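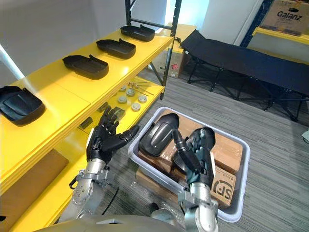

Small parts are the reason I started this page in the first place. Big things look after themselves, mostly (you can't mislay a bench vice, though I did once lose a stepladder for a whole February), but anything that fits in your palm will wander off the minute you look the other way. My first rule is to give the big light stuff and the small heavy stuff a shelf each. The black plastic trays on the yellow unit have the top shelf to themselves with a gap between each one, and the round metal discs and thin rods go on the shelf underneath. Mix them up and you'll be fishing discs out from under trays all afternoon, and scratching a nice glossy surface while you're at it!

Anyway, these are the shelf and box habits I've stuck with. Some came from Jolán Lakatos, who taught me more about keeping a tidy bench than any book did, and the rest came from getting it wrong.

Leave a gap you can get your hand in

I used to push trays and lids right up against one another to save space. It does save space. It also means you can't pick one up without nudging its neighbour, and if the neighbour is shiny plastic you'll soon have a rub mark on both. My own test is a flat hand: if it slides down between two things without touching either, they're far enough apart. If you've got a wide part with a flared end, put all the flared ends facing the same way too. It looks neater, and you learn where to grab without looking.

Go for a bright shelf

I painted my first shelves dark green as I had half a tin of Grisari left over from the back gate. Lovely colour, hopeless for finding things. Black screws, black clips, black rubber feet, all gone. Yellow is the best I've tried for dark bits and it's decent for bare metal as well. If you don't want to paint, a sheet of yellow card cut to size does the job for a good while, and you can swap it when it gets grubby.

Keep rods together and pointing one way

Thin rods are a menace. They roll, they poke out, they catch your sleeve. I bundle mine and lay them towards the back of the shelf so the ends don't stick out where I walk. If they have a knob or a bead on the end, bundle them with all the knobs level and then put the tie a hand's width down. Soft ties or a strip of old inner tube are fine. Elastic bands perish and leave a sticky line that takes ages to get off — ask me how I know.

Don't stack round things unless you must

Short squat discs look as though they want to be piled up like coins. Mine always slid. Now they go flat, in one layer, and if there are too many for one layer I take it as a hint that some belong in a box. A lip along the front of the shelf is worth having for this, even just a bit of beading 3 mm high tacked on with panel pins. Check it with your finger for splinters afterwards.

Count once, then write it down

I had a proper clear-out last winter and counted every loose fixing in the place, all 1,164 of them, over two evenings with the radio on. I would not recommend it as a hobby. What I do now is count into bags of 50 when things arrive and write the number on the bag. When I open a bag I cross the number out. I don't bother with a new count until it looks low. It's not perfect but I haven't run out of anything important, and I've stopped buying washers I already own.

Cardboard is better than you think

You can spend a lot on storage tubs. I bought a set of Olura ones years ago and they're very smart, and I still reach for a good brown box first. Things to look for: proper hand holes in the sides, corners that haven't gone soft, and a bottom that doesn't sag when you press it with your fist. A few scuffs don't matter a bit. I also cut up dead boxes and use the flat bits to cover the lower front of a shelving unit, where your boots would otherwise kick it.

Stand the box right next to where you're working, and close enough that you aren't carrying a handful of anything across the floor.

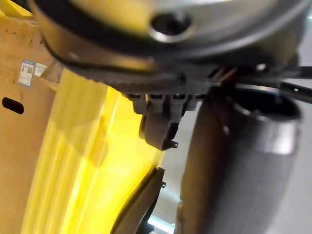 A tall brown box with a hand hole, labels up near the middle of the upper half.

Labels go high. I put mine on the upper part of the box, so that I can still read them when there's something stood in front of the bottom half. Keep them clear of the hand hole as well or your fingers will have the corner up within a week. If a box came with old labels on, either cover them completely or put a thick line through them. I once opened a box marked "hinges" from three uses ago and stood there for a good minute wondering what I was meant to be doing with forty feet of curtain tape.

My labels say what's in the box, then the bag numbers, and nothing else. I did try a colour scheme. I forgot what orange meant.

Wiping down brushed metal

A reader asked about smears on big silver-coloured parts. Brushed metal has a direction to it, like wood grain, so wipe along it with a barely damp cloth and then again with a dry one. Don't scrub round and round. For a hole with a polished rim, use a cotton bud, and twist it gently. Anything with a fine texture to it wants a soft dry paintbrush first to lift the dust out, otherwise you just turn it to paste and push it further in. I keep a 40 mm brush for this and it has never been near paint. I've written DUST on the handle.

Last thing before you switch off

Five minutes, that's all. Anything lying near the front of a shelf gets moved back a bit, odd dark bits get picked off and put in the saucer by the kettle, and the box gets its flaps folded in. The saucer is emptied when it's full. Mine's full now, so that's my evening sorted — and if you've a cure for shelf edges that chip, do write in, as I've got one corner I've repainted twice and it's going again.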